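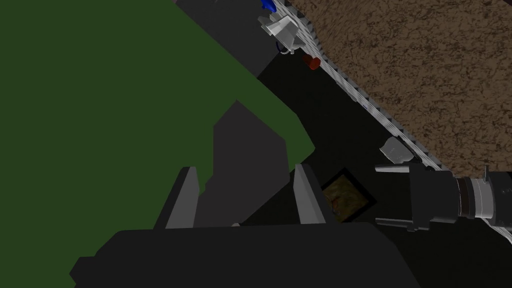
Wurnier Library Service to Extend Hours and End Late Fees

June 20, 2018

The Wurnier Library Service will extend evening hours at all 5 of its branches and stop charging fees for overdue books, under a plan approved by its governing board on Monday night.

Both changes take effect with the start of the fall schedule. The Borkowska Street branch, the largest in the system, will stay open until 9 p.m. from Monday through Thursday. The other branches will remain open until 8 p.m. on two evenings each week. Saturday hours are unchanged, and all locations will continue to close on Sundays.

The board adopted the plan after a review that began in December. As part of that review, the library service received 104 written comments from cardholders. Most of those who wrote asked for later closing times, and many said they could not reach a branch before it closed on workdays. A smaller group asked for more quiet study space, a request that the board has referred to its building plan for next year.

Under the current rules, a cardholder who owes $10 or more may not borrow materials until the balance is paid. That limit will be removed. Fees already owed for late returns will be cleared from all accounts, and cardholders do not need to apply. Charges for lost or damaged items will remain in place, and an item will be treated as lost when it is six weeks overdue. If the item is then returned in good condition, the charge will be canceled.

According to the library service, income from late fees has fallen each year as more readers borrow electronic books, which are returned automatically on their due date. The service said the cost of collecting small balances by mail now takes up much of what is brought in.

The longer hours will be paid for from the regular operating budget. The library service will add 2 full-time positions, both based at Borkowska Street, and will offer more hours to current part-time staff. The mobile library will keep its present route, including the stops at Drestix Square and the Wovero Road senior center.

Several other items were approved at the same meeting. The board agreed to replace the public catalog software, which has been in use for more than a decade. Cardholders will keep their present numbers and passwords, but saved reading lists will not transfer to the new system. Readers who wish to keep their lists are asked to print or download them before the end of August.

The board also approved the purchase of over 400 large-print titles. These will be shared among the branches and may be requested for pickup at any location. Requests for particular titles may be left at any service desk.

A proposal to charge outside groups for use of the meeting rooms was put off until the board's next session. Until a decision is made, rooms may be reserved without charge by local nonprofit groups for up to three hours at a time. Reservations already made for the fall will be honored.

The full fall schedule will be posted at each branch and on the library service's website in July. Printed copies will be available at service desks in English and Spanish. Questions about individual accounts should be directed to the staff at the cardholder's home branch.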